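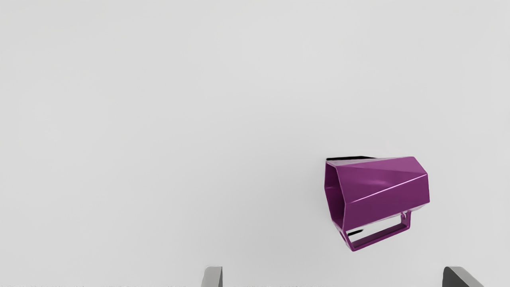 Cillen Publishes First Results From Its Household Chore Study

Study asks which everyday tasks a robot arm can finish without help

BREKBRIDGE, January – Cillen, a developer of software for robot arms, has today published the first results of its study on common household and shop-floor chores. The report covers 656 attempts at 10 chores, all carried out in simulation. It gives a mixed answer to the question which customers ask the company most often: can a machine do this work yet?

Of the 656 attempts, 335 were completed without human correction. The remaining attempts were stopped by an operator, or they ended with the object in the wrong place or in the wrong position. Cillen has decided to publish both groups in full, including the attempts which do not look good for its own software.

The best results came from chores where the object has a known shape and stands upright. Moving boxes from one shelf to another and placing lids on containers were the strongest chores in the study. The weakest was setting a fallen mug back on its base. For a person this takes one second and no thinking. For the arm it means choosing between the rim, the handle and the body, closing the fingers at the correct angle and then turning the wrist far enough without hitting the table.

"We expected that folding cloth would be the hardest chore, and it was hard, but the mug has given us more work," said Juniper Villanueva, who leads the study at Cillen. "When the mug is lying down, a small error in the angle of the fingers is enough to make it roll. Many visitors ask me if they can buy a robot to clear the kitchen table. My answer today is still no. For sorting parts in a workshop, my answer is yes, with some conditions."
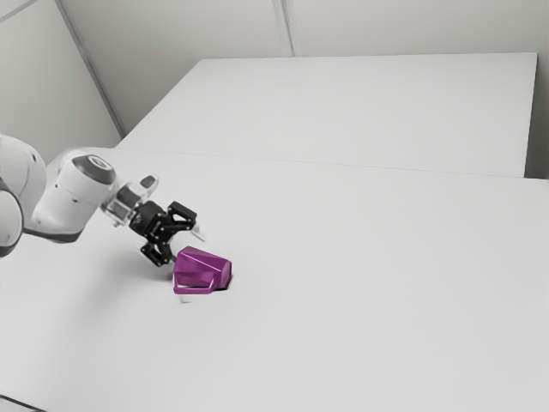

A mug on its side next to the open gripper in Cillen's simulated workspace.

The chores were selected together with Sedley, a operator of shared kitchens, and Admasu, a supplier of packing lines for small manufacturers. Both companies gave Cillen a list of the tasks which take the most time of their staff. Wiping surfaces was on both lists but is not part of this first report – the simulation of liquids was not accurate enough to give results that can be trusted.

Cillen wants to point out that results from simulation do not transfer directly to a real kitchen or a real packing line. A second phase will repeat 7 of the 10 chores with physical arms at the company's site in Brekbridge. The mug chore is included.

The full report, with a table of results for each chore, can be requested from the Cillen press office.

About Cillen

Cillen develops grasping and motion software for robot arms used in light industry and services. The company is based in Brekbridge.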